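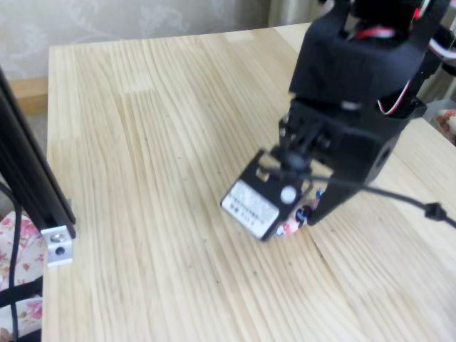
Stenavard Household Word List – README

This package contains a word list of household and kitchen terms collected in the Stenavard valley. The list was started in 2015 by Štefánia Polák and is now maintained by Tsz-kin Poon. Please read this file before you use the data, especially the part about spelling.

What is in the package

words.csv – the main list, one headword per row
variants.csv – other spellings and pronunciations, linked to the main list by the id column
speakers.csv – village and age group of each speaker, without names
notes.txt – longer remarks which did not fit into a table
CHANGES – what was corrected in each version

All files are saved as UTF-8. If you open the tables in a spreadsheet program, choose the encoding by hand, otherwise the letters with marks above them will be damaged. We received several error reports which were only this.

Where the words come from

The words were collected in conversations with 43 speakers from three villages: Rasen, Salameh and Plakov. The conversations were mostly held at home, in the kitchen, and the speaker was asked to name things and to tell how they are used. We did not read words from a prepared list, except in Plakov, where the time was short. For this reason the Plakov part has more single words and fewer example sentences.

Speakers gave their permission for the words and sentences to be published. The recordings are not included and we can not send them on request.

Columns in words.csv

id – a number which does not change between versions
headword – the form we consider most common
class – noun, verb, adjective or other
gloss – short meaning in English
domain – cooking, cleaning, furniture, storage, textile
village – R, S or P, or a combination
example – one sentence from a speaker, may be empty
status – checked or unchecked

A word is marked as checked when two speakers from the same village agreed on the meaning. There are 73 rows still marked as unchecked. They are kept in the list, because some of them are known only to the oldest speakers and it would be a pity to lose them. If you make statistics, you should probably filter them out.

Spelling

The dialect has no official spelling. Štefánia Polák wrote the first part by ear, with the letters she was used to, and long vowels were not always marked. In version 2 the long vowels were marked everywhere in Rasen and Salameh. In Plakov this work is not finished – 29 headwords still have the old spelling. They have the letter o in the last column of variants.csv.

Please do not correct the spelling automatically. Two words which look like the same word with a typing mistake can be different words, for example the word for a bread board and the word for the cloth that covers the dough.

Furniture terms

This domain was the most difficult. In Rasen there are separate words for a table where people eat and a table where people work, and the second one is also used for the top alone, without legs. In Salameh one word covers everything. We decided to keep separate rows and to connect them in the column see_also, which exists only for this domain. 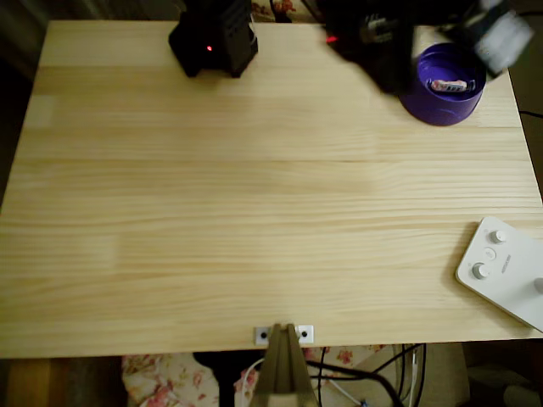

Known problems

The domain cleaning is thin, and most of its words come from Salameh.
Some glosses are British and some are American. We want to make them all American in the next version.
Verbs are given in the third person, because speakers in Plakov did not like to give the infinitive.
The age group is missing for the first speakers from Rasen.

License and contact

You may use and share the list for any purpose if you name the source as Stenavard Household Word List and give the version number. Corrections are welcome. Please write to Tsz-kin Poon, put the id of the row in the message, and tell us from which village you know the word.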